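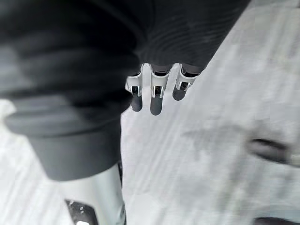
The Stutier over the shop floor, sleeve on, three fingers down.

By December the old foreman's desk had disappeared under catalogs, and my aunt, who owned the place and did her own books in pencil, had stopped pretending she would get to them after lunch. She got to them at seven in the evening instead, with her shoes off and a pot of tea going, and because I was the one who drove her home, I got to them too.

There were two quotes that mattered. Skallberg wanted over 2000 a month on a lease, service included, and they had sent a very handsome folder. Pringle, down by the canal, would sell us a Stutier outright and let us pay it down in 54 months, and their quote was one sheet, folded in thirds, with a coffee ring on it.

"I like the ring," my aunt said. "Somebody sat with this one."

I said a coffee ring was no basis for buying a robot, and she said I ought to have seen how my uncle bought the van.

So we went through it line by line, the way she liked to, her reading aloud and me on the adding machine. Fingertip pads, spare set. Training, two mornings. Then she got to the sleeve, a Flunier, dark gray, ribbed, 287 extra, and she put her pencil down.

"They want us to buy it a coat."

"It keeps the dust out of the joints," I said. I had read that part twice.

"Your grandfather worked in this shop for 43 years and he bought his own coat." But she was smiling a little, and she got up and went to the window that looks down on the floor, where Pringle's people had left the Stutier with us on trial. She stood there long enough for the tea to go dark. I thought she was working out the interest -- she could do that in her head, and often did it during church.

"It has nice hands," she said at last. "Your grandfather had nice hands. Big as shovels, and he could pick a pin up off the boards."

I told her we could leave the sleeve off the order and add it in the spring, if the spring was any good. She came back and sat down and pulled the sheet toward her, and I watched her write the 287 into the column in that small upright hand, and go over it once more so it would show on the carbon.

"It's cold down there," she said, and asked me what came next on the list.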